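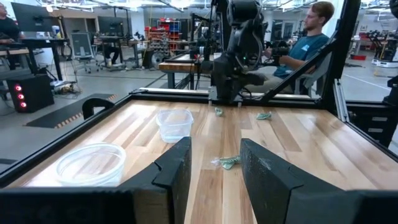

The butcher-block tabletop, light wood in a dark metal frame.

The purpose of this entry is to set out how our household now handles kitchen waste, following a review we carried out in August. Readers who wrote to ask about the change from Celtier, our former collection service, will find most of the details below.

Celtier required that all packaging be sorted into a single bag and left at the gate by 7 a.m. Under the Nkuna plan, food scraps and packaging are kept apart, and the scraps are picked up every 14 days. The monthly fee is 30 dollars, payable in advance.
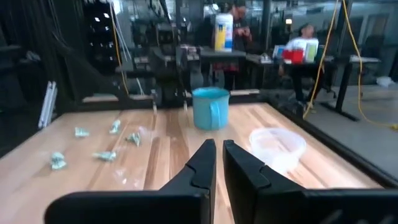 Residents of Brerkance should note that the plan does not accept thin film, coated paper or anything with food still on it. We were charged twice in the first month for failing to observe this rule, and the charge was correct on both occasions. A written list is now kept inside the cupboard door.

Scraps that are not collected go to the compost bin behind the shed. It is turned every 30 days and has performed well, although eggshells remain slow to break down. 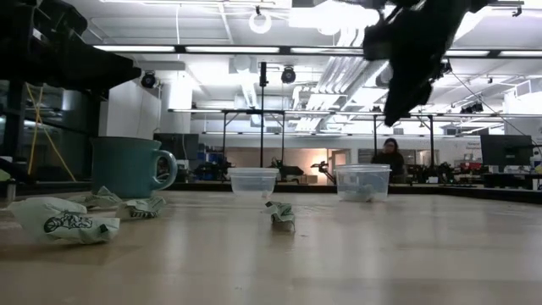

The Tolanis drop-off site remains open for glass and metal. It serves over 1000 households, and the line is long before noon. We recommend the late afternoon. Questions on batteries and paint will be addressed in a separate entry.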